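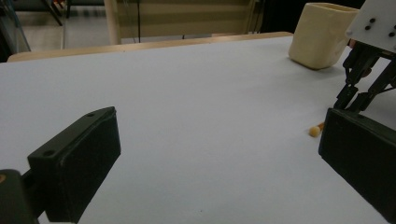
手持夹爪视角:两片黑色指垫,右边那片旁边躺着一个黄米色小圆球和一截橙色短杆,远处桌边是奶油色方杯。

Lilora 手持夹爪 · 常见问题

最后更新:2023年11月17日

这一页回答的是大家在留言区反复问的问题。同样的话我在留言区写过很多遍,写到后来自己都不想看,所以搬到这里。新问题请先用页内搜索找一遍,找不到再来问。找到了还来问的,我会把链接贴给你,不加表情。

一、关于这个项目

Lilora 是什么?

一个可以拿在手里的两指夹爪,上面架一台摄像头。人拿着它去夹东西,录下画面和手指开合,之后用这些数据训练机械臂。全部在一个共享工作间里做出来,打印件、连杆、支架都是自己画的,只有螺丝和轴承是买的。

名字是什么意思?

没有意思。注册仓库的时候前面十几个名字都被占了,Lilora 没有。

谁在做?

主要是我,加上 Ksawery Dudek。连杆是他算的,指垫是我画的。连杆出了问题你可以找他,指垫出了问题请先检查一下你的连杆。

这是产品吗?可以买吗?

不是,不可以。有人留言说愿意出两倍价钱,可是它没有价钱,两倍也还是没有。图纸可以下载,材料清单在仓库里,请自己动手。

为什么不直接用机械臂遥操作来采数据?

因为我们只有一条机械臂,而且它经常在修。手持夹爪的好处是人可以带着它走到任何一张桌子前面,不用搬底座,不用接急停,也不用等 Ksawery 把第三关节装回去。

二、材料和花费

做一把要多少钱?

我们第一把的账单是694元,不含摄像头,不含打印失败的件,也不含那盒买错规格的轴承。把这些都算进去,是1666元。两个数字都是真的,看你想拿哪一个说服家里人。

摄像头用哪一款?

随便一款广角、能锁曝光、能锁对焦的 USB 摄像头都行。锁曝光这一条不要省。白桌子加自动曝光,手一动画面就一会儿亮一会儿暗,模型学到的主要是天气。

一定要有3D打印机吗?

一定要有人有。我们用的是工作间的公用机器,排队规则贴在墙上,最长的件晚上打。支架用 PETG,PLA 也能用,只是夏天放在车里会变成另一种设计。

Tănase 版的连杆和你们的能互换吗?

孔距不一样,不能。有人把孔扩大以后装上去了,发来的视频里夹爪开合时有一种很放松的感觉。我们不推荐。

Fement 是什么?清单里为什么有它?

Fement 是我们的固定桌面夹具,标定的时候把夹爪卡在上面,免得手抖。只采数据不做标定的话可以不打。不过不做标定的数据,我们也不太知道你打算拿去干什么。

三、装配

指垫为什么是黑色的?

哑光黑反光少,在白桌面上轮廓也清楚。第一版用的是手边剩下的白色料,放到白桌上,检测程序认真地报告说没有手指。

指垫上的两个小圆孔要不要堵上?

不用。图纸上靠近指尖一个、往后一点一个,都是装配时对位用的。孔里会积灰,用牙签挑一下。有人拿热熔胶填平了,后来想换指垫,写了很长的一封信给我们。

白色小板上那四个黑点到底是什么?

这是本页被问得最多的问题。从镜头那边看过去就是四个黑圆点,像螺丝孔,也像标定点,光看画面分不出来。不要拿去做位姿估计。已经有两位朋友做了,其中一位说效果还可以,我们选择尊重。

两片指垫合不拢,中间留一条缝,怎么办?

先看连杆有没有装反。左右两根长得很像,区别是内侧有一道倒角,装反了也能动,只是永远合不到底。如果没装反,就松开根部的两颗螺丝,把两片指垫捏在一起再拧紧。顺序很要紧,先拧紧再捏,捏的就是你自己的耐心。

开合时有咔哒声,正常吗?

轻的正常,那是连杆过了铰接处的毛刺,开合几百次以后会好一些。响到隔壁工位回头看的不正常,多半是轴承没压到底。

画面里总有支架的一角,要不要裁掉?

不用。指垫、连杆和支架一直在画面里同样的位置,模型很快就学会不理它们。只要训练和部署时的安装位置一样就行。如果中途拆装过摄像头,请重新录一段标定,并且在日志里写清楚是哪一天拆的。“前几天”不算日期,这句话是写给 Ksawery 看的。

四、摆桌子和采数据

为什么选小圆球、短杆和杯子?

小圆球会滚,短杆没有“正面”,杯子有边沿。这几样东西难处各不相同,又都不贵,掉到地上也不心疼。我们试过用积木,太听话了,成功率高得没有参考价值。

球和短杆挨在一起,看起来像棒棒糖,模型会不会认错?

会。人也会,来参观的小朋友问过能不能吃。两样东西靠得近的时候,夹爪常常对着中间下手,结果哪个也没夹住。我们没有避开这种摆法,反而多录了一些。部署的时候桌上的东西也不会先排好队。

杯子要放在哪里?

不要总放在同一个地方。我们早期的数据里杯子全在右上角,训练出来的策略也就坚定地往右上角送,不管那里有没有杯子。现在每录一段就挪一次,桌子的远边、近边、左边都要有。靠近桌沿的位置也要录,只是请在旁边留只手接着。

桌面必须是白的吗?

不必须,哑光就行。我们用白桌面,是因为工作间只有这张桌子不用和别人抢。亮面的桌子会映出夹爪的倒影,模型会对倒影产生感情。

背景要不要遮起来?

我们不遮。镜头抬起来一点就会扫到桌子后面的房间,地面、桌椅腿、垂下来的线,都让它在那里。在幕布前面采得很干净的数据,换一间屋子就不认识路了。唯一的要求是别让人在背后走来走去,至少别在同一段里走好几趟。

要录多少段才够?

单一任务、单一桌面,我们录了2000段,其中能用的没有2000段。刚开始的人可以先录90段,跑一遍完整流程,看看时间戳、开合值和画面能不能对上。请一定在录完2000段之前做这件事。我们是之后做的。

什么样的片段要删?

摄像头掉帧的、开合值没有记录的、手挡住镜头的,删。没夹住又重新夹的,留着,那是很好的数据。录到一半接电话的,看你怎么定义任务。

录的时候动作要多快?

比你平时拿东西慢一点,比你以为机器人该有的速度快一点。很多人一拿起夹爪就变得非常庄重,像在拆炸弹,训练出来的策略也会这样,放一个球要想很久。

五、训练和部署

你们用什么显卡?

工作间里那台公用的,显存不大,风扇很响。训练的时候会有人过来问是不是在烘东西。

Sundisell 是什么?

Sundisell 是我们的数据整理脚本,负责把视频和开合记录对齐,切成片段,再打包。它的报错信息是我写的,有一条是“不对”。下一版会写得详细一些。

时间戳总是差一点,怎么调?

录每一段之前先把夹爪快速合上两次。画面里能看到指垫碰在一起,开合记录里也有两个尖峰,Sundisell 会拿这两处去对。忘了合的话可以手工标,手工标过90段的人以后都不会忘。

装到机械臂上之后,动作总是偏一点?

先检查摄像头相对指垫的位置和采数据时是否一致,差几毫米就足够让夹爪每次都优雅地错过小球。再检查坐标系。最后检查机械臂的底座有没有固定好,我们那次是底座。

成功率是多少?

看桌子,看杯子放在哪里,也看当天有没有人来参观。完整的测试记录在仓库里,包括失败的。有人参观时的结果单独列了一栏。

六、杂项

可以在家里做吗?还是一定要有工作间?

可以在家做。需要一张桌子、一个能放打印机又不被投诉的角落,还有愿意绕着桌子走路的家人。杯子请用自己的,早上大家都要喝水。

能帮我看看我的夹爪哪里有问题吗?

可以,请附上侧面照片、合拢时的照片,以及你改过哪些地方。“什么都没改”的来信,我们会先问第二遍。

下一版什么时候出?

计划是二月。上一版的计划也是二月,请自行判断。下一版会换快拆指垫,支架加一条走线槽,螺丝种类从五种减到两种。Ksawery 希望减到一种,还在谈。

许可证是什么?可以改吗?

可以改,可以用在课上,也可以做给朋友。注明来源就好。改了孔距的话请换个名字,不然装不上的人都会来找我。

在哪里留言?

页面底部。请写清楚版本号,在支架背面,打印的时候会凸出来。如果摸不到,那就是第一版,建议直接重打。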